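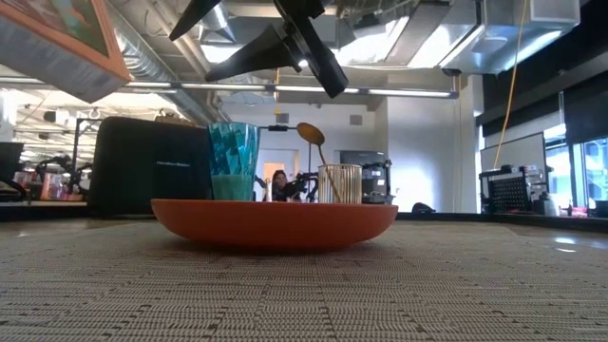 Tumbler and ridged cup in the orange bowl

October
Graham Wragg

Jovport House, shared kitchen and ground-floor corridor: fire and general safety check

Started 10.38 am. Report to Wendy Haworth. Items marked A need action before the next check.

1. Smoke and heat detection
1.1 Heat alarm, kitchen (Fumus, mains with battery backup): test button pressed, sounder heard at both ends of the corridor. Pass.
1.2 Smoke alarm, corridor: sounded on test. Cover dusty, vacuumed on the day. Pass.
1.3 Interlink between 1.1 and 1.2: corridor unit slow to respond at first press, normal on the second and third. A – electrician to look at the base connection.

2. Escape route
2.1 Corridor width: clear along its full length.
2.2 Final exit door: opens without a key. Bottom edge drags on the threshold strip. A – plane the door or lower the strip.
2.3 Kitchen fire door: closes onto the latch from fully open. Closes short of the latch from half open. A – adjust closer.
2.4 Intumescent strip: 2 cm missing at the top hinge side. A – replace the whole length, do not patch.

3. Extinguishers and blanket
3.1 Fire blanket: on hook beside the kitchen door, tapes hanging free. Pass.
3.2 Extinguisher, corridor: gauge in the green, pin and seal in place. Service label from Skorport legible. Pass.

4. Gas and hot water
4.1 Boiler (Bognár): casing cool at the flue elbow, no staining. Last service sheet is not in the folder. A – Wendy to ask for a copy.
4.2 Carbon monoxide alarm: tested, sounded. Pass.
4.3 Gas isolation valve: handle turns freely. Label has faded and should be rewritten in marker.

5. Food and tableware
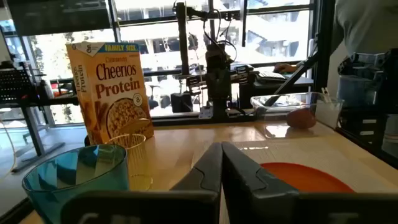

Cheerios Protein, family size

5.1 Dry goods: keep off the hob surround and away from the toaster. Cartons are to stay on the table or in the wall cupboard.
5.2 Fridge seal: lower corner lifting. Warm with a cloth and reseat. If it lifts again, replace.
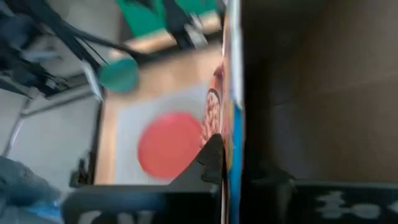 Cereal box, side panel

6. Electrical
6.1 Kettle and toaster: plugs, leads and casings looked at, no damage found. Pass.
6.2 Extension lead behind the fridge: still in use, raised at the previous check. A – remove and fit a fixed socket.
6.3 Cooker switch: neon does not light, switch works. Log only.

Comments
Items 2.3 and 2.4 are the same door and should be one job. Item 6.2 is the only repeat. W. Haworth holds the key to the meter cupboard, which was locked during this visit and has not been checked.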